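Week 6: Reporting a ferry grounding
Tutor: Kathleen Costello

Read the Stevance ferry story before class. The first version said 61 people were aboard. The operator, Jolach, later corrected this to 60, as one ticket holder had not boarded. Note how the second version handles the change: the new number goes in the lead and the correction is dated at the foot.

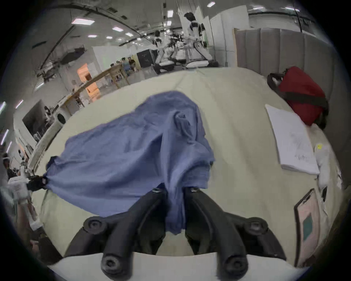
Fig. 2. Blue cloth, creased, with a fold held at the tips.

Attribute the cause to a source every time. "Ran aground in fog, the harbour office said" is fine. "Ran aground because of fog" is not, until the inquiry reports in June.

Task: rewrite the lead in 30 words or fewer. Send it to Ashok Tiwari.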